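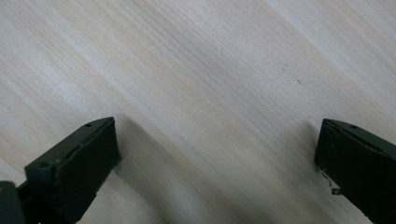 Fingers wide open over the bench top, nothing held.

10/03/2021
Larix notebook, bench rules, second go

Okay, so the rules. I said I'd rewrite the page that's taped up next to the handheld gripper bench, and I've been putting it off because every time I sit down to do it I end up arguing with myself about what counts as a rule and what is just me being fussy. Today I went through the Plollholm batch start to finish and I have opinions now, so I'm getting them down while they're fresh.

The Plollholm batch is 1,815 demos. I threw out 18 for things you can't fix afterward, mostly no clean start. I know that's a tiny slice and we could train on the rest and be perfectly happy! But when I went back and looked at why those ones failed, every one broke a rule we'd never written down. We just assumed everybody knew. Plollholm did not know, and why would they, all they had from us was the old page and the old page says "start clean."

What does start clean mean? To me it means open the fingers all the way, hold the tool over bare bench, wait, then go. To them it meant wipe the table. (Fair! I'd have read it that way too.)

New wording for the start:

Open the fingers fully before you start recording. Point the tool at bare table, with both fingertips in view. Hold there for a slow count of five. Then move to the task.

I want the five to be a slow five. I timed my own count and I rush it when I'm bored, so say it out loud if you have to, I don't care how silly it sounds.

Now the part I went back and forth on, the end of a demo. The old page says return to start. I think that's asking too much, people finish a placement, drag the tool back across the room and bump the thing they just placed. I did it myself twice this morning and knocked over a perfectly good stack of cups. What we need is open fingers and nothing in them, and a still second or so, wherever you happen to be. So:

End with the fingers open and empty. Hold still. Stop the recording. You don't have to go back to where you began.

Table stuff. I'd like to keep the bare wood for the default setup. There was a push to put the gray mat down everywhere so all the sites match, and I get it, but the dark fingers read really nicely against pale wood and I can find the tips without squinting. On the mat I was zooming in to see where the finger stopped. If a site only has a dark table, fine, use it, write it in the log. I'd rather have the honest table than somebody's bedsheet stretched over it with a wrinkle down the middle (Vukau, early batch, never again).

Specks: leave them. I caught myself about to write "remove all debris" and then looked at my own reference shot, and there's a tiny dark speck on the wood toward the top right. Could be a mark in the wood, could be a crumb, I can't tell. Doesn't matter one bit. The rule should be about things you could pick up. Screws, pen caps, bits of tape, those go. Dust and blemishes stay, and please don't sand anything.

Shadows. This one I'm less sure of. The fingers throw a shadow on the table no matter what you do, and a soft gray one is fine by me. What I don't want is your own head making a big dark blob that slides over the object right when the fingers close. I tried to write it as a lighting spec. I had the meter out, I had 900 lux at the table written down, and then I crossed it out, because who at Plollholm is going to go and find a light meter? So it's a look-and-see rule:

Before a session, hold the open gripper over the table and look at the shadows. Soft edges are fine. If you see a hard black edge or your own outline, move the lamp or move yourself.

I left the 900 in the back pages for our own bench only. If anyone wants to argue for a number on the public page, I'll listen, but you have to bring the meter.

Finger checks. Longer discussion with myself here. On the Bühler set (that's what we call the second pair of fingers, the name stuck from the shelf label) I found a screw backed out by a good turn after one long session. No harm done, but the tip had some play in it and I have no idea when it started. So I want a check at the start of every session and another one after any drop. Any drop at all, even the little ones where you look around to see who noticed.

Wiggle each fingertip. Look along the ridge of each finger, at the holes and at whatever is fastened there. Check that any bent wire or pin on the side is still where it was in the reference shot. Open and close the full range. If something feels different, stop and write it down before you fix it.

That last bit is the one I'll fight for. Write it down BEFORE you fix it. We're all good at fixing and terrible at writing down, me included, and then a month of demos has a wobble in the middle that we can't place.

I haven't settled what to do about swapping fingers partway through a session. My gut says don't, just end the session and start a new one with a new entry. It costs a few minutes of setup. The counterargument is that if it costs a few minutes people will quietly swap and carry on, and then I've written a rule that makes the log worse. Leaving it as "end the session" for now and we'll see how Vukau gets on with it.

Safety, which was at the bottom of the old page in small type and is going to the top. It's a tool you hold in your hand so everyone treats it like kitchen tongs, and mostly it is. But the same page gets used next to the arm when we replay, and there the rules are different. I'm splitting it in two:

Handheld: no loose sleeves near the fingers, don't pinch your other hand to show people how strong it is, put it down on its rest and never on the table edge.

Replay on the arm: one person at the stop button who does nothing else. Nobody reaches in to straighten an object while the arm is live. If the object is wrong, stop, fix it, restart from the beginning. Run the first replay of anything new at the slow setting, and yes, even if it's "basically the same" as the last one.

I underlined nothing else very hard, but the stop button person I underlined twice. Checking messages counts as doing something else.

Length of the page: it has to fit on one side at a size I can read standing up. Right now it doesn't, it runs over by a good chunk, so some of this is going to the back. My plan is safety, start, end and finger check on the front, table and lighting on the back. Naming the files goes in a separate sheet, I can't face that today.

To do
Print draft, tape up at our bench, use it for a full session before sending it anywhere
Send to Plollholm and Vukau, ask which line they'd misread (ask it that way, "any comments" gets me nothing)
Retighten the Bühler set and log it, which I have not done yet, I do see the problem
Find the rest for the tool, it was under the window on the shelf last I saw
Decide on "slow count" vs. a beep from the recorder. A beep would be lovely!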